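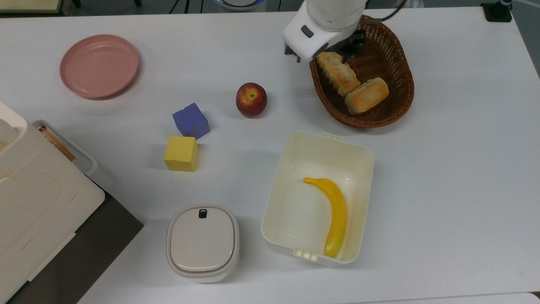 Bread basket on the white table

Did anybody get their Sastano postcard back yet?

jolanta_w
So I finally have to ask, because I check the mailbox like a kid waiting for a birthday card. I paid to fly a postcard on the Sastano hop out of Pradeck, the suborbital one with the student experiments on board. The capsule came down fine, they had it on the stream, parachutes and everything, and I cried a little bit (my husband laughed at me, whatever). We were told the cards would be stamped and mailed back "in the weeks following recovery." It was March when I got the email saying mine was in the outgoing batch, and I've had zip. Has anybody in here got theirs? What does the stamp look like? Don't spoil it too much.
– Jolanta Wasilewska

orbitbeer
Got mine ages ago. Blue stamp, bottom left, a bit smeared. Kid took it to school and it came home with a bent corner, so now it lives in a plastic sleeve.

BerylC
Mine came too, to my old address, and the new tenants were nice enough to forward it. Jolanta, did you move or change your email at all? The address they used was whatever you typed in at checkout. I wrote to ask about updating it and was told the labels had been printed before launch.

jolanta_w
Nope, same house, same everything. I even typed the zip twice to be sure.

tanglewood77
You are not alone. Read the mission wrap-up Erkico put out, it's way down near the bottom under the payload list. They flew 2,989 cards and had mailed 2,306 at the time of writing. The rest are described as "in processing." I don't know what kind of processing a postcard needs. You stamp it, you mail it.

orbitbeer
Some of those will be the school cards though. They went back in bundles to the teachers and I think they're counted separately. My sister-in-law teaches fourth grade and her box came by courier.

tanglewood77
I thought so too, but the wrap-up says nearly 600 school cards and they're in the mailed number. So the school ones are done and the leftover pile is all regular people who paid.

nuala_b
I'm going to be the grump. It's a five dollar postcard. They built a rocket, flew it over the line, brought it back and did it on a budget that wouldn't buy the hood ornament on one of the big companies' vehicles. If the mailroom is slow I can live with that. I'd rather they had the engineers looking at the engine data than licking stamps.

tanglewood77
Engineers don't lick stamps, Nuala. And it's not the money. If you sell something you send it. I'd say the same about a sweater.

nuala_b
A sweater doesn't go to space!

tanglewood77
Mine might as well have for how long it took.

wandaK
Can I jump in as somebody who worked a fulfillment desk for years (not for rockets, for garden seeds)? When a batch gets stuck like this it's usually one dumb thing. The label sheet got out of step with the stack, so card number so-and-so has the wrong person's label, and somebody caught it partway and now they're matching handwriting by eye. I bet there's a poor soul in a back room reading everybody's love notes to their grandma. I would write to them, give your order number and describe what's on the front and what you wrote. It makes it a lot easier to find.

jolanta_w
Oh that is such a good idea, thank you Wanda. Mine has a drawing of a heron on it, done by me, so it's very easy to tell from a good drawing of a heron.

BerylC
I love this. What did everybody else write on theirs? I did my mother's recipe for plum cake. She would have thought the whole thing was ridiculous and then told every neighbor on the street.

orbitbeer
My kid wrote "HI SPACE" and then ran out of interest.

judit.p
I wrote my dad's name and the year he first took me out to see a satellite go over. I was about as tall as the garden gate. He's the reason I'm on this board at all, so it felt right that his name went up. Mine hasn't come either, and I'm with tanglewood on this one – it isn't about the price. Some of these cards can't be done over.

nuala_b
OK, that's fair, Judit, and I take some of it back. Not all. I still think people were ready to jump on Erkico before the parachutes had even dried. There was a whole thread here calling the flight a stunt because of the postcards, and those same cards are half of why my neighbors watched it at all.

rivetcounter
It WAS a bit of a stunt. I watched every minute and enjoyed it, but let's not pretend. The student payloads got one sentence on the stream and the mailbag got its own segment with music. Does anyone even know how the Cieślak experiment did? That was the one I tuned in for, the fluid thing with the little clear tanks. Not a peep since.

orbitbeer
They put out a short note. Two of the tanks gave good data and one had a leaky seal before launch, so it was flown empty. I don't have the link on this machine, I'll dig for it tonight.

rivetcounter
Thanks, I'd appreciate that. See, that's real news and I had to hear it from a guy named orbitbeer in a postcard thread.

orbitbeer
I contain multitudes.

wandaK
I don't see why you can't have both. When I was little we had a mail-in thing from a cereal box and that's how I got interested. I couldn't have told you one fact about the actual rocket. That came later, and it came because I had a cardboard one on my dresser.

rivetcounter
Sure. I only want the science to get as much airtime as the mailbag. That's my whole complaint and I'll quit now.

tanglewood77
Back on the subject, I wrote in using Wanda's method and got an answer in under a day, from an actual person. She said there was a label mixup with the second carton (take a bow, Wanda) and they're being matched by hand. She wouldn't give me a date. She did ask if mine was the one with the dog in a helmet, and yes, yes it was. So it exists and it's been seen.

wandaK
HA. Called it. Carton two, it's always carton two.

judit.p
Oh, that makes me feel better. I'm writing tonight.

jolanta_w
Wrote mine over lunch! I attached a photo of my practice heron so they can compare. My husband says the practice one is better and I should have sent that one up. He's sleeping in the garage.

nuala_b
Glad it's getting sorted. For the record, I never said I didn't want mine back. It's got my cat on it. Also haven't received it.

tanglewood77
Nuala!! You've been waiting this entire time?

nuala_b
I'm patient. I'll write to them too, I suppose. What was the email address?

tanglewood77
It's the one on your order confirmation, not the one on the website. The website one bounces.

BerylC
If anybody's planning to fly one on the next hop, use a ballpoint. My gel pen smudged, and now the plum cake calls for a mystery amount of butter.

31 replies · 14 people following · Shared 9 times

Recent threads
Pradeck viewing spots: where do you park?
Sastano parachute footage, slowed down
Cieślak fluid tanks, any results?
Best way to frame a flown card
Binoculars for launch day, cheap ones please
What got you into space? (long, bring coffee)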